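Kane Tawhiri has moved house 8 times and says he has hated every one of them equally, with the exception of Toft, which he hated more.

"It was the stairs," he says. "Four flights, and a landlord who stood at the top giving advice."

He now writes a newsletter on the subject, which has 3915 subscribers and, by his own estimate, very few readers between moves. People sign up in a panic, he says, and leave when they've found the kettle.

His main piece of advice is to own less, and he does not follow it. When he left Trodlow last July he paid $415 for a van and a driver, then filled most of the van with books. "I'd read maybe a third. The driver asked if I was a teacher. I said yes. It seemed easier."

What bothers him is the labeling. Everybody starts well – "Kitchen, glasses, top shelf" – and by the second evening they're writing "Stuff" on everything. He once opened a carton marked "Important" in his own handwriting and found a bath mat and some string. 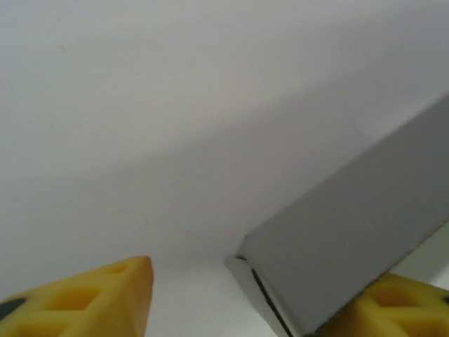

"You do get attached to the string," he says. He has kept it through two more addresses and hasn't tied anything with it yet.

I ask whether he ever unpacks completely. He looks toward the hall, where there is a pile I had taken for furniture. He has been in this apartment for 154 days.

"The lease is up in spring," he says. "I'd only have to put it all back."

He's thinking of Pelari next. It's supposed to be flat.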